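Lulstead House – Minutes of the Household Group

Date: 24 Jun 2020
Present: Merike Lill (chair), Arvo Lappalainen, Ekua Dramani, Kofi Laryea (minutes)
Apologies: Mechthild Ortner

1. Minutes of the last meeting
Approved with one correction. The linen delivery came from Trasstead, and not from Utard as was written.

2. Cloths on the wooden table
Ekua reported on the cloths and how they are folded and kept. She thinks the green ones are good for wiping, but they are left on the table too often and people put things on top of them. Arvo asked if one table is enough for folding. The group agreed that it is enough if the bin has a fixed place at the back.
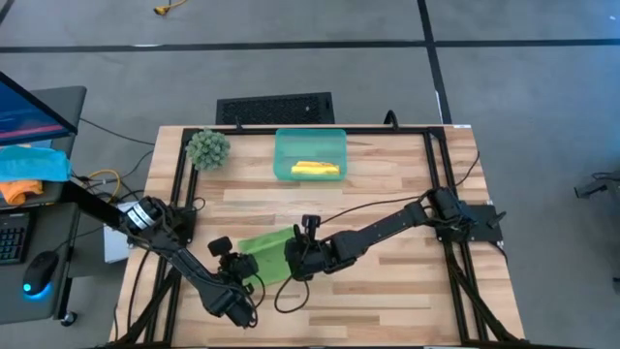 Item 2: green cloth on the work table, open container behind it.

Merike reminded us that the container for cloths should not be used for anything else. Arvo does not agree fully – he finds it practical to keep small things there during the work. It was decided to try Merike's rule until the July meeting.

3. Way of folding
There was a longer discussion. Ekua prefers to lay the cloth flat first, smooth it with the hand and fold it in half two times. Kofi folds in three parts, and his cloths take less place but open again easily. The group decided for Ekua's way. Cloths that are already folded go in the bin with the fold up.
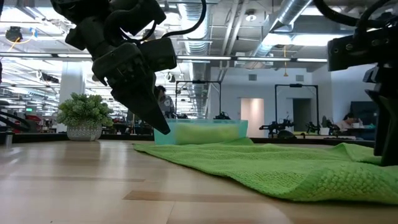

Item 3: green towel laid out in front of the bin, with folded green cloth inside.

The plant can stay on the table, but near the back edge.

4. Yellow cloths
Mechthild had sent a note before the meeting. She asks that yellow cloths are kept for the glass cupboards only and are washed separately from the green. Agreed. Kofi will write this on the paper by the washing machine.
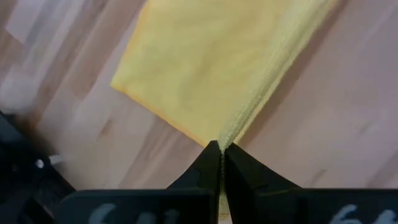 Item 4: yellow cloth with its darker hem, on the wooden table.

5. New order
Arvo presented the offer from Naseri: 15 packs for 147 in total, delivery included. Merike asked if six packs would be enough for now. Arvo will ask for the price of the smaller order. The remaining budget for the year is 700.

6. Other matters
The drawer for table linen is still difficult to close. Arvo will look at it.

Actions
Kofi – paper by the washing machine
Arvo – price from Naseri, linen drawer
Ekua – show the folding to Mechthild

Next meeting: in July, Merike will send the date.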